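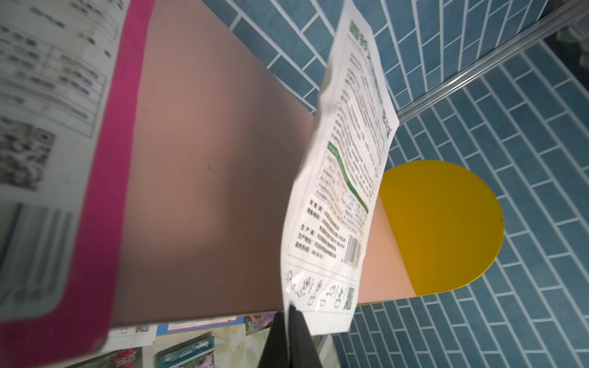 A seed packet in the gripper, back side out, at the Kernov lab.

I went to the Kernov open afternoon in May expecting to be sold something, and I was, though more politely than usual. Dirk Diekmann met us at the door and gave the method in two minutes: people steer the arms by hand, the recordings go into a model, and the model then does the job itself. The job is putting seed packets on a shelf.

The training set holds 469 recordings. That sounds a lot until you ask how many different shelves are in it. Jana Schwerdtfeger, who ran the recording, told me straight out -- one shelf, in one tiled booth.

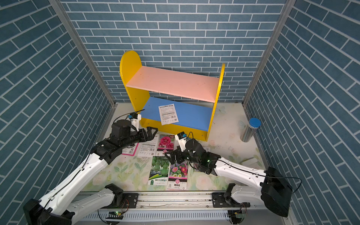

So what has the model learnt? Diekmann says it copes with packets it has never met. I asked for the figures by packet type and was told they were still being worked up. Nnamdi Igwe from Likby wanted to know what counts as a success, and got two answers from two people. For one, the packet has to end up on the shelf. For the other, it must also stay there for five seconds. Those are different results and the handout gives a single percentage.

I'd like to see the same policy run with the shelf turned a little, or under worse light. Schwerdtfeger said they plan to try both before the paper goes in. I have asked her to send me the failures as well.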